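Brulton Help Forum > Arms & Grippers > Teaching by demonstration

Hand guiding vs. remote for pick and place demos, my replays keep missing

wallham_nights
posted Tue 18 February

Trying to get a pick task taught on our six joint arm and I'm stuck. Task is dumb simple. Pick up a pepper, move it over, put it down, go home. Two finger gripper, white table, small produce.

First I did it all in free drive, pushing the arm around by hand with the recorder on. Replay is jerky and the gripper closes in the wrong spot, a bit high usually. Then switched to remote with the hand controller. Smoother but I'm slow and I keep stopping to look, so every demo is full of pauses. Ended up with 251 demos, about half each way, all dumped in one folder. Trained on that with the Loltard recorder defaults. It goes to the right pepper most of the time and then just sort of hovers over it. Doesn't commit.

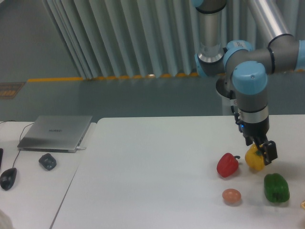 Yellow pepper in the gripper, red and green ones and the egg still on the table.

Camera is up high looking down at the table. I've also got a wrist camera I'm not using yet. Things I've tried so far: lowering the speed on replay, re-zeroing the gripper, recording at a lower rate. The lower rate made it worse I think.

So which method should I stick with, and do I need to throw out what I have? Would really like to not redo all of it. Also is the egg a terrible idea. It's next on the list.

escobar_bench
Accepted reply

Pick one and stick to it. Mixing is most of your trouble. When you push the arm by hand your arms and shoulders are in the camera view, and on replay they're gone. The policy learned with you standing there. Your remote demos dont have that problem so keep those, and put the hand guided ones in a different folder. Don't delete them, they're still okay for checking reach.

The hovering is the pauses. You stop above the pepper to look, so half of what it sees above a pepper is "do nothing". It's copying you. Trim them. In the Loltard recorder there's an idle filter under export, off by default for some reason. Turn it on, set it to 500 ms, export again. But leave the wait while the fingers are closing — if you cut that out it lifts before it has a grip and you'll be chasing pepper all over the table. Check a few exports by eye before you train on them.

Couple other things

Closing too high on the hand guided ones: check your payload setting. If the gripper weight isn't entered right, the arm sags or floats a little in free drive and you fight it without noticing. Enter the weight, redo the tool center point, try one replay with nothing on the table first.

Use the wrist camera. From a high camera the gripper hides the thing you're grabbing right when it matters.

Move stuff between demos. Really move it, turn it, swap which one is in front. If the red one is always on the left you've taught it "left", not red.

Start every demo from the same home pose and end there too. Sounds fussy. Saves a lot of cleanup.

How many: I'd get the remote set clean first and see how it does before recording any more. We got a decent pepper pick at 707 demos but that was with a bunch of different lighting, and it was already usable way before that.

Egg: do it last. Different job than a pepper. You need the gripper force way down and the force has to be recorded along with the position, or it'll just squeeze like it did on the pepper. Get a wooden one to practice with. I went through a carton in September learning this.

tinbucket
Just use hand guiding, it's way faster. Never had a problem with it. You can stand behind the arm so the camera doesn't see you as much. Maybe your arm needs recalibrating?

gray_flange
Half agree with the post above. Hand guiding is fine if you only want to play back one fixed path, same spot every time. For that I'd skip the learning part, save 2 waypoints above the pepper and at the pepper and be done. But if the pepper moves then no, go with remote.

On being slow with the controller, turn the scaling down when you're near the table and back up for the travel part. Most controllers let you put that on a trigger. And do a practice run or two before you hit record, first few of the day are always junk. Mine are anyway.

Also look at whether your gripper is being recorded as open/closed or as a width. If it's just open/closed, a fat pepper and a skinny one look the same to it. Had that wrong for weeks.

wallham_nights
Thanks. Idle filter was off, yep. Payload was set to zero too, which, oops. Re-exporting the remote ones now and will hook up the wrist camera tomorrow. Gripper is recorded as open/closed so I guess I'm changing that as well. Does changing it mean the old demos are no good?

gray_flange
Depends if the raw log kept the width. Look in the log, not the export. If it's in there you can just export again.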